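Housekeeping Practice, Unit 29: The Tea Break Station
Handout prepared by Larasati Pangaribuan

Most complaints about a staff kitchen concern the counter or the cups. Start with the counter. Choose the pad before you choose the cleaner, and keep it for counters only. 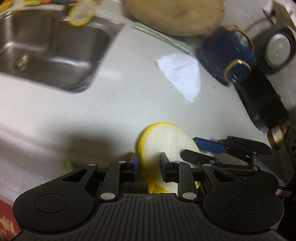
Fig. 1. Oval scrubbing pad, white mesh face, yellow rim.

Mesh lifts dried tea without much elbow. Pressing harder mainly tires the student. Rinse the pad, squeeze it, and stand it on its edge to dry; a pad left flat in the sink will introduce itself by smell within days.

Next, the drink. Stick sachets should be opened over the mug, a rule everyone agrees with and about half of you follow.

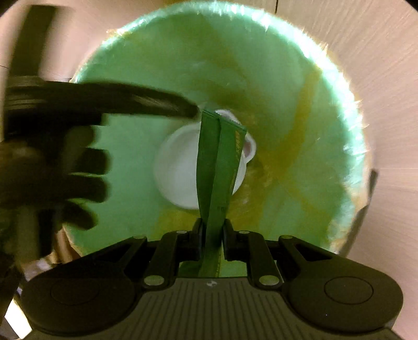
Tap the powder down first, then tear just under the crimped end. The empty goes in the bin. The saucer is not a bin, and neither is Syahrul Goh's desk.

For next session: read the Sitompul notes, section 2, and bring your own mug.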